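Repeat matching on large-print wallcoverings: questions for Tirdale's print room
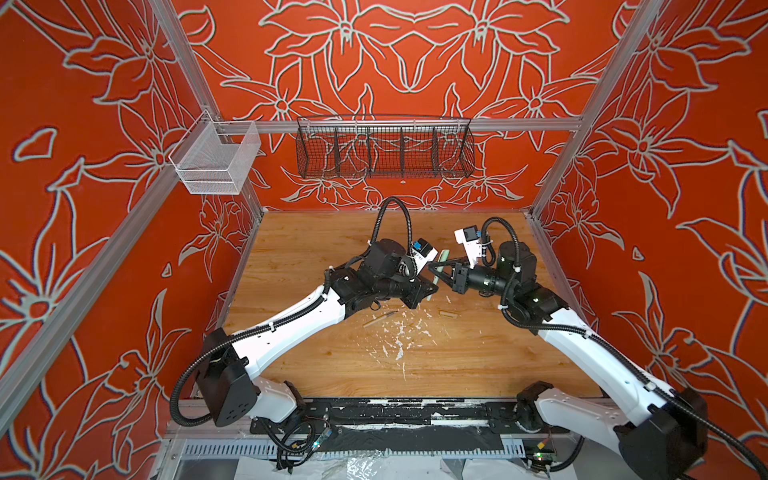

The print room at Tirdale runs two presses and keeps 246 patterns on its active list. Its production manager, who has been with the firm since the Palomino range was launched, regards installation as the weak point of any large floral.

"A small print forgives you," she said. "With a big repeat, a 5 mm error at eye level is visible from the doorway."

Tirdale supplies most florals as a half-drop, so each length is offset by half the repeat. Waste is higher than with a straight match, and she advises ordering two extra rolls for a room with a chimney breast.

Colour is checked at the start and finish of every batch. Saturated grounds get a second pass, which slows drying. "We used to force it with heat and the edges curled. Now it hangs overnight."

The Sorden range, due in July, moves to a non-woven base. The paste goes on the wall and the paper is hung dry. Asked whether the older base would be dropped, she said the heritage customers still order it and the grey stock is already cut.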